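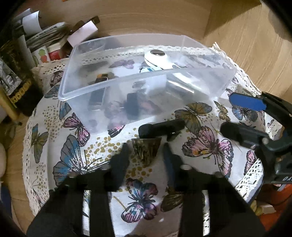
The Round Table at Drurkley
Posted 2 Jan 2024

Consuelo Huaranga has kept a round table by the wall in the front room since August. Small things that have no other place end up on it, and every so often she sorts them. This page goes over the table and what is on it, with notes from Consuelo and from Heather Goodwin, who shares the house.

The tablecloth
White, printed with butterflies and small gold dots, with cream openwork lace along the edges. Consuelo bought it at the Womdale market for 8 dollars. It gets washed on cold and hung over the shower rail. The lace needs to be pulled straight by hand before it dries.

The butterflies
Purple and pink ones are among the colors in the print. Heather wanted a plain cloth. She was outvoted by Consuelo and Consuelo's sister.

The plastic container
Large, rectangular and translucent, with no lid on. The pattern of the cloth shows through it. It came from Oberholzer, the hardware store on the corner, and was meant for the pantry. It was two inches too wide for the shelf, so it came to the table.

Inside the container
A white handheld device with a rounded head and a long handle, and next to it a white packet or box with blue-teal markings. The dark narrow item with the orange top stands toward the other end. Flat things go along the back. Consuelo puts anything used every day on the side nearest the chair.

The small cup
Tapered, with a thin pale rim and a mottled pattern in brown, gold and gray. Heather found it at a yard sale in Grollberg, in a box of seven. Two of the others are in the kitchen and the rest went to her mother. It does not match anything else in the house.

The black cylinder
It has one rounded end and a small part that sticks out underneath. It sits in front of the container. Consuelo would like it to go back in the hall drawer.

The wall side
Light brown wood grain behind the table, meeting a second wood-grain surface on the right. We wipe both down with a damp cloth when the tablecloth is off for washing.

Still to do
Find a narrower container for the pantry. Mend a loose stitch in the lace. Ask at Oberholzer if they still carry the lids.

More pages: Hall Drawer, Pantry Shelves, Back Porch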